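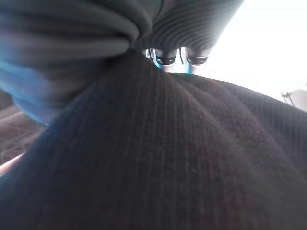

How is the success rate calculated when a robot sorts laundry?
Divide the garments placed correctly by the garments attempted. Dropped ones stay in the total.

Graham Sowerby
I would also report the time for each garment. In the Wireno tests we made 50 trials, and the rate alone was hiding the slow ones.

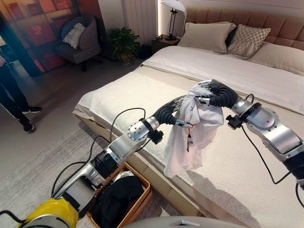 A retry must be written down too — we allowed 4 for each garment.

Bastien Chevalier
Same as Graham, but keep dark and white clothes in separate tables. 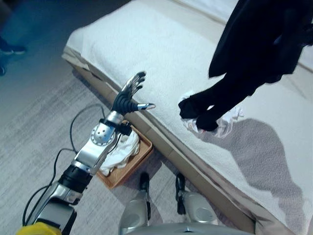

White cloth in the tray, hand above it

11 trials are too few.
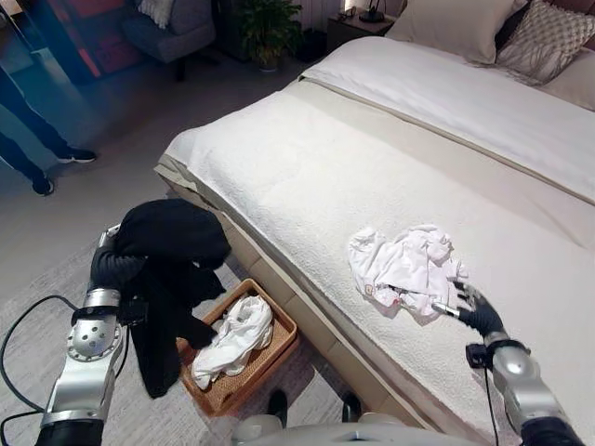 Related: Choosing a time limit for each trial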